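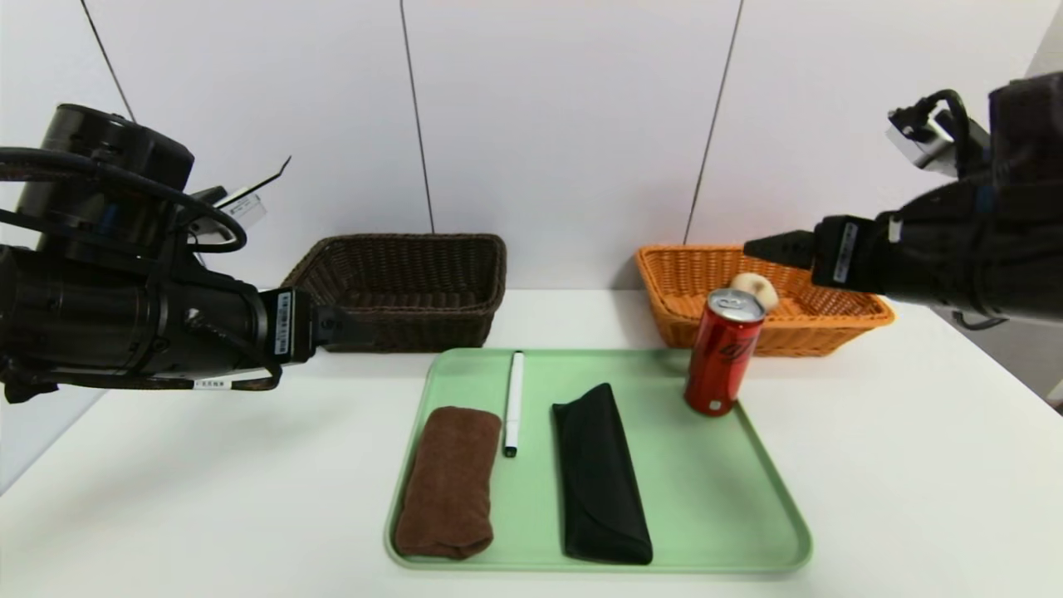

Few people have asked but I'm going to post it anyway. Notes on manning and weight management with a female Harris hawk, second season, written up from the diary. Long thread.

She is parent reared, bought from a small breeder near Eltham, and came to me at 16 weeks. First season was mostly moorhens and a few rabbits. I put her down to moult in March and took her up again in September.

Her top weight out of the moult was 2lb 7oz. I weigh her at the same time each day, just before I would fly her, after she has cast. If she hasn't cast I don't feed her and I don't fly her.

First week up I changed nothing except the ration. Same perch, same part of the garden, same person going in and out. She bated at the dog for two days and then stopped.

I've seen people drop a bird quickly at this stage to get it flying sooner. You can do it. You usually get a noisy bird and you lose condition you spent the whole summer putting on. I took mine down over three weeks.

Food was day-old chicks and quail at first, then washed beef on a couple of days only. I don't like washed meat for more than that. Rabbit back leg is better if you have it in the freezer.

She jumped to the fist on the fourth evening. A foot, then the length of the leash. After that I moved her onto a creance in the paddock behind the house.

The creance is 52 metres of braided line on a stick. I check the whole length by running it through my fingers before each session. Found a nick in it this year and cut that end off, so it is a bit shorter now.

Don't use a creance in long grass. It snags, the bird stops dead in the air, and she will remember that for longer than you'd like.

Telemetry. I'm still on the Tonum transmitter, tail mounted, with the older receiver. It has no map, you just follow the signal. Battery goes in fresh every flying day and the old one goes in the kitchen drawer for the remote.

I did try a friend's Druvia GPS unit for a weekend. Nice to see the track afterwards. It was heavier than I wanted on the tail and I gave it back. On a backpack it would probably be fine, I just haven't fitted one to her.

Ground. We have permission on two farms. One is flat with drains and hedges, the other is a valley side with bracken. The Marquez land is the flat one, about 1,650 acres, though we only walk the bit nearest the road.

She is a different bird on the hill. With the wind on the slope she will sit up on it and wait, and she has far more height when a rabbit breaks. On the flat she follows from tree to tree and gets lazy if nothing moves in half an hour.

First free flight this season was a dull morning with hardly any wind. I called her off the gatepost three times, fed her up and went home. It is tempting to go straight on hunting when they respond like that. I've done it before and had a bad evening under an oak.

First rabbit came four outings later. Ferreted bury in a hedge bottom, it bolted on the far side, she came over the top and took it by the head. I made in slowly on my knees and let her have a good crop on it.

Flying weight has settled at 2lb 2oz. In frost I let her go half an ounce over. If she gets to 2lb 3oz in mild weather she sits in a tree and looks at me.

Keep a written record. Mine has weight, food, weather, time flown and what she did. The weather column is the one I go back to the most.

Hoods: she isn't hooded. I travel her in a box with a carpeted perch and the vents open. She goes in for a chick leg and comes out quiet. Start that in the first week if you want it to work.

Feet. I look at the undersides every time she is on the glove. She had a shiny patch on the left one last winter, so I put artificial turf on the bow perch and it cleared by the spring. Turf comes off for a scrub once a week.

Someone asked by message about flying her in a cast. She has flown with one other female and was steady, but they had been perched in sight of each other for a month first. I wouldn't turn up at a meet and try it cold.

Jesses next. I cut a new pair last night and one of them is already longer than the other, so I'll be doing that again before I post any measurements.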